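Panel notebook, Ralgate plant room
January, started 07:40

Continued from the Muritz job sheet. Task for the morning was readings and door condition on the pair of gray cabinets, before the Lodhi load bank gets connected.

Insulation test on the outgoing cable, 2,000 megohm range: over-range on all cores. Repeated once, same result. Test leads are due for replacement, the black one is stiff near the plug.

Door labels compared against the Horkska drawing. Sheet 23 shows one warning label per door and gives no wording. The left door has the lightning triangle with the DANGER ELECTRIC plate under it, text in Chinese and English. Drawing to be marked up to match.

Pilot lamp legends are too small to read from standing height. Request larger plates, same hole spacing. Left door order is yellow, green, red, and the drawing has green first - correct the drawing, leave the wiring alone.

Meter on the left door: three rows, close to 223 on each, taken as volts. Spread between rows is small enough to ignore. Cross-check with the handheld still to do, same terminals, same range.

Terminal blocks on the left door, one yellow and one dark red, are not on the drawing at all. Add them above the rotary switch. Find out whether Horkska supplied them or they were fitted on site.

Hours counter in the log stood at 1,415. Next filter change falls due in 68 hours.

Left and right doors, as of 09:15: 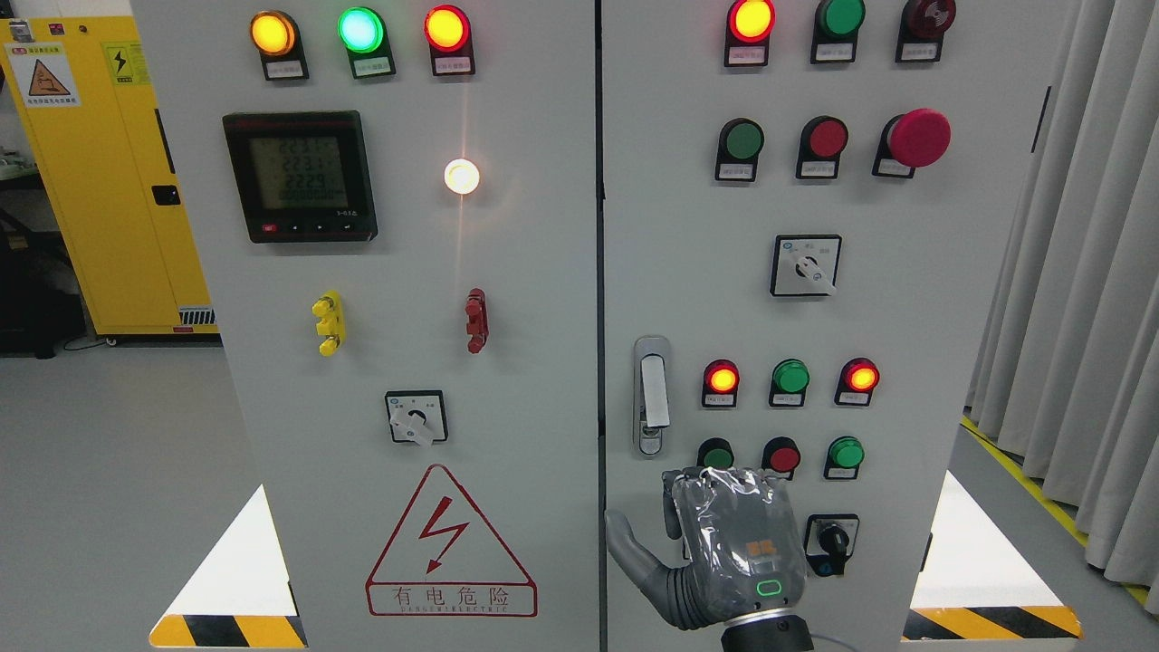 To do
- Handheld cross-check
- Mark up sheet 23
- Order lamp plates
- New test leads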